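Can a robot do my chores yet? Questions readers keep sending 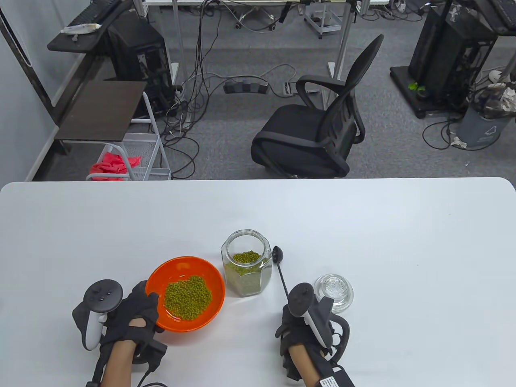
Mung beans, a jar, a black spoon and a pair of hand controllers.

Kinga Hegedűs answers the mail on household machines for the Umley consumer page. Updated in October.

So can I buy a machine that does kitchen work?

You can buy plenty of machines that do one kitchen job. Dishwashers are very good. Bread machines are fine if you like that shape of loaf. What people mean when they write to us is a machine with arms that will put the groceries away, and for that my answer is still no. There are things with arms for sale. I would not call what they do in an ordinary kitchen "work" yet.

Why all the fuss over beans and jars?

Try it yourself with a bowl of mung beans and a spoon. You tilt the spoon when it gets too full, you slow down near the rim of the jar, and if three beans bounce off across the table you pick them up without a thought. Beans shift every time you touch them, and a glass jar is see-through, so a camera may have trouble judging where the wall is. Add a layer of powder under the beans and you have two materials that behave differently in the same jar. A four-year-old can manage it, messily.

What are the gloves and controllers for?

The controllers are the kind used for VR, and strapped to a hand they can report where that hand goes. Developers collect a lot of recorded hand movement in the hope that a machine can learn from it. Maybe it can. When you see a person's hands at the table, though, remember that the hands belong to a person. I get mail every month from readers who watched a clip of somebody else's fingers and came away thinking the robot was finished.

I saw the Flirkik demo and it filled a jar perfectly. Isn't that proof?

It's proof that it filled that jar. I'd want to know how many tries were thrown out, whether anyone was steering, and whether the clip was sped up. I asked Flirkik all three. They answered the last one (yes, it was).

Have you tested one?

Once, for most of a Sunday, with a rented Eltano two-arm unit on a table in our back office. We gave it 160 attempts at moving a scoop of dried beans from a bowl into a jar. It got 69 of them in without spilling or stopping. I've seen that number quoted as a success, and for a research project perhaps it is. For lunch it's hopeless. It also took up to 4 minutes for a single scoop, and I was standing next to it the entire time with a dustpan.

What about factories and packing rooms? Surely that's easier.

Easier, yes, if the parts are all alike and always turn up in the same place. Rianne Claeys runs the packing line at Baert, where they fill bags of dried peas and lentils, and she put it to me this way: "The filling machine has been doing its job since before I got here. What I can't get is something that notices a torn bag and does something sensible about it." She has had two vendors in to try. Both left with their equipment.

Would a robot be safe around glass?

Ask the seller what happens when the grip slips. If the answer is about how rarely it slips, ask again. I'd keep thick glass and thin glass alike away from any arm until someone shows me a broken jar being handled properly – sweeping up included.

My mother has arthritis. Should she wait for one?

No. Please don't put off help for a product without a firm delivery date. An electric jar opener, a wide-handled spoon and containers with flip lids can all be bought this week. If a good machine arrives later, she can have that too.

Are you just against robots?

I own a robot vacuum and I like it about two days out of three. I object to prices and promises that run ahead of what the thing can do on a plain table with a bowl and a spoon.

When will you change your mind?

When one is left alone in a reader's kitchen for a week, with the reader's own jars, and the reader wants to keep it. Write in if that's you. I will come and look, and I'm bringing the beans.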